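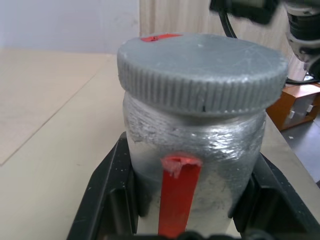

Papers > Picture Cataloging > Section 4

4. How catalogers choose between broad and narrow categories

Anyone who has spent an afternoon filing pictures will know the small hesitation that comes before typing the first category. Is a toad to go under Toad, under Amphibian, under Animal, or under all of them at once? The written rules at Tultulach, the picture library where we did this work, say that a cataloger should give the narrowest category that a visitor is likely to type and then add every broader one above it. In practice the rule bends a good deal, and we wanted to know where it bends and how far.

We asked four catalogers to file the same set of 802 pictures, working separately and at their own pace. Etelka Lengyel and Sum-yee Wei had been filing for the library for years and knew the category list more or less by heart. Kaede Morikawa and Yae Kikuchi had joined the previous November and still kept the printed list open beside them, which we were glad of, as we had hoped to see how much of the skill lives in the list and how much in the person. Chie Kawaguchi, who wrote the list in the first place, took no part in the filing and read the results only after they were complete.

The agreement on living things was better than we had dared to expect. All four gave the species wherever it could be told from the picture, and all four remembered to add Animal above it. The newer pair left out the middle level (Mammal, Amphibian, Bird) more often, and when we talked it over with them afterward they told us, quite reasonably, that they could not imagine a visitor searching for it. Lengyel disagreed warmly. School visitors search for little else, she said, and we are inclined to believe her.

Household objects were much harder going. The list has only 22 categories for them, against a great many for animals and vehicles, and the catalogers had to stretch what they had. The jar in Figure 4 is a fair case. Lengyel and Wei both filed it under Container and Jar. Kikuchi added Tape, on the grounds that so much of the jar's body is covered in it, and Morikawa added Gray, although color categories were dropped from the list some time ago. None of these choices is foolish. A visitor looking for duct tape would be pleased to find the picture, and the present list would never lead them to it without Kikuchi's addition.

Place categories gave us trouble of another kind. The older records nearly always carry a country, and the catalogers had got so used to seeing one that they felt uneasy leaving it blank. On 14 pictures at least one of the four supplied a country that nothing in the record supported. We have since asked that the field be left empty in such cases, and Wei has added a note to the list saying so, just under the entry for Vehicle, where she says people will come across it. The effect of that note on later filing is taken up in Section 5.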